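Checking wrist camera views before you keep a demonstration

Bravmont Teleoperation Notes, part 3

In part 2 we connected the hand controller and moved the arm through a simple pick and place. Now we look at the recordings. I write this for people who guide the arm by remote control and then must decide which episodes go to training and which do not.

The first set we made in Trollton had 18 episodes, and I kept all of them. The trained arm was stopping above the object and waiting. Harriet Boateng went through the recordings with me on a Wednesday, and we saw that I had never opened the wrist view. I had checked only the view from the side, and there every episode looked fine.

What you need

The episode player, the folder with your recordings, and a text file for notes. You do not need the arm to be switched on.

Step 1. Play the wrist view alone

Close the other views. If the side view is open, your eyes will go there, and you will believe that you see the object in the wrist view too. Play at normal speed one time, then drag the slider slowly over the part where the gripper approaches.

Step 2. Stop where the view becomes gray

When the wrist camera comes very near to a surface, the picture can lose all its detail. Move the slider until you find such a moment, and write down the frame number. In one of my episodes it was frame 2336.

Look for any shape you can still follow. In this one I can find a darker, rounded area near the middle with soft sides, and a small piece of green in the bottom right corner. I could not tell you from this view alone what either of them is. The arm has the same difficulty if this is the only camera it learns from.

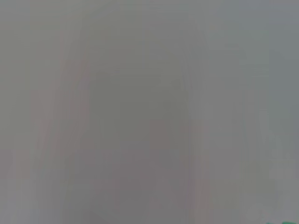 Step 3. Measure how long the blur stays

Go back one frame at a time until you can name the object. Write this number. Then go forward until you can name it again, and write the second number. The distance between them is the blind part.

I accept a blind part of up to 13 frames. This limit comes from our own arm in Clultville, so please test yours. If the blind part is longer, I put the episode in a folder called "review" and I do not delete it. Myrtle Greenberg, who keeps our Yadav arm running, likes to have these for checking the camera mount.

Step 4. Record again with a slower approach

Bring the gripper down from higher and make a short stop while the object is still clear. Then close the last distance in one even movement. Do not search left and right when you are near. If you missed, go up, look, and come down again.

Keep the hand controller low on your knees. When I hold it in the air my hand becomes tired and the arm goes too deep.

Step 5. Compare the two recordings

Open the old and the new episode and repeat step 3 for the new one. Put both blind parts in your notes, next to the episode names. If the number did not become smaller, check the angle of the camera before you record more.

Part 4 will be about cutting the waiting time from the start of each episode.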